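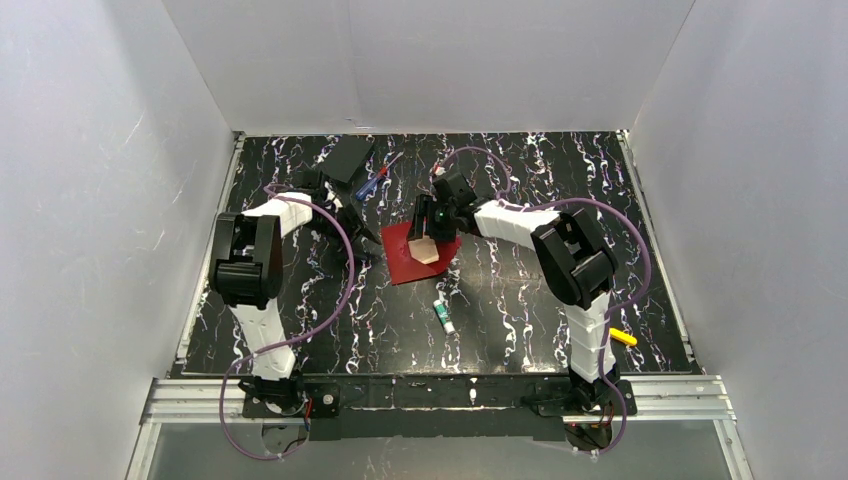
Black tabletop with white and faint purple veining.

Home Services Newsletter Contact
Residents > Newsletter > Buildings and Upkeep

Care of Stone and Stone-Pattern Surfaces in Shared Rooms

Published July 15, 2022

The Tremdale Housing Association maintains shared kitchens, laundry rooms and meeting rooms in 37 buildings. Many of these rooms have counters and tables of natural stone. Others have surfaces made to look like stone, including laminate, coated board and engineered stone. The materials can look very much alike from a short distance, and they need different care. This item sets out the cleaning rules that now apply in all shared rooms and explains how damage should be reported.

The rules were last revised in February, when the Association took over the two Clovdale buildings. Both have original marble counters in the ground-floor kitchens. These counters had been cleaned for many years with a vinegar solution, and the polish has been lost along the front edges and beside the sinks. Repolishing is planned for both kitchens. Notices will be placed on the doors before work begins, and residents of Clovdale may use the kitchen at Hofstetter Court while their own is closed.

General rules for all surfaces

Wipe up spills promptly, in particular coffee, wine, fruit juice, tomato and oil. Use warm water, a soft cloth and a small amount of mild dish soap. Rinse with clean water and dry with a second cloth. Scouring powder, steel wool and the rough side of a kitchen sponge may not be used on any counter or table. Bleach may be used in sinks only.

Hot pans are to be set on the trivets provided. Laminate can blister under a hot pan, and the damage cannot be repaired without replacing the whole section. Cutting directly on any surface is not permitted. Boards are kept in the lower cupboard of each kitchen and should be washed and returned there after use.

Marble and other natural stone

Marble reacts with acid. Vinegar, lemon juice and many bathroom cleaners leave dull marks known as etching, which cannot be washed away. A stain is a different matter. It lies within the stone and will sometimes lift with a poultice, a paste that is spread over the mark, covered and left to dry. Residents are asked not to attempt this themselves. The maintenance office will apply a poultice on request at no charge.

All natural stone in shared rooms is sealed once a year. To find out whether a counter needs attention sooner, place a few drops of water on it and wait ten minutes. If the spot has darkened, the seal has worn thin, and a report should be made.

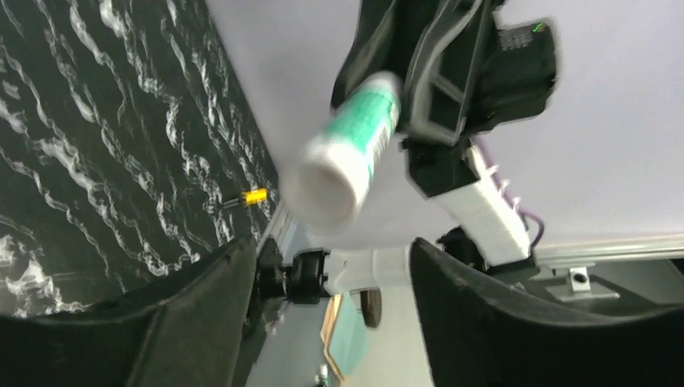 One reader has written to ask whether the yearly sealing is worth the expense, given that the counters at Skurum House were left unsealed for a long period and, in the reader's opinion, look better than most. The same reader would prefer to see the money spent on new extractor fans.

The Association has considered this point. The counters at Skurum House are granite of a dense kind that absorbs very little, and they will be tested before any further sealer is applied. Marble is more open to staining, and the yearly treatment will continue there. Sealing costs $200 for a standard kitchen. Replacing one length of marble counter at Clovdale was quoted at $2855, fitting included. Extractor fans are paid for from a separate budget and will be covered in a later issue.

Laminate and coated board

Water is the main risk to these surfaces. It enters at joints and around taps, and the board beneath then swells. Please do not leave wet cloths or dish racks standing over a joint. Where a seam has begun to lift, it should be reported and kept dry until it has been seen. Household glue should not be used, as it prevents a proper repair later.

Polish and wax sprays are not needed on laminate. They leave a film that holds dust and makes the surface slippery.

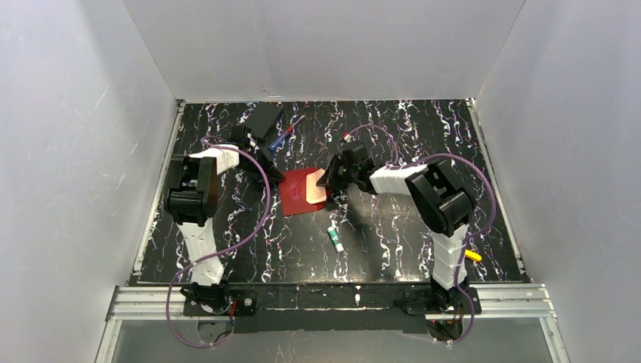 Scratches on a dark, high-gloss finish are easier to notice than those on a pale one, and most come from grit caught under dishes, trays or boxes. Lift items when moving them. Felt pads for table lamps and small appliances are available from the maintenance office.

Reporting damage

Reports may be made on the yellow form kept in each shared room or at the maintenance office counter in Hofstetter Court. Please give the building, the room, the position of the damage and, if known, the substance that caused it. Residents are not charged for ordinary wear. Where damage results from a breach of the rules above, the Association may recover the cost of repair up to a limit of $400 for each incident.

Printed copies of the cleaning rules will be posted beside the sink in every shared kitchen. Copies in large print can be requested from the same office.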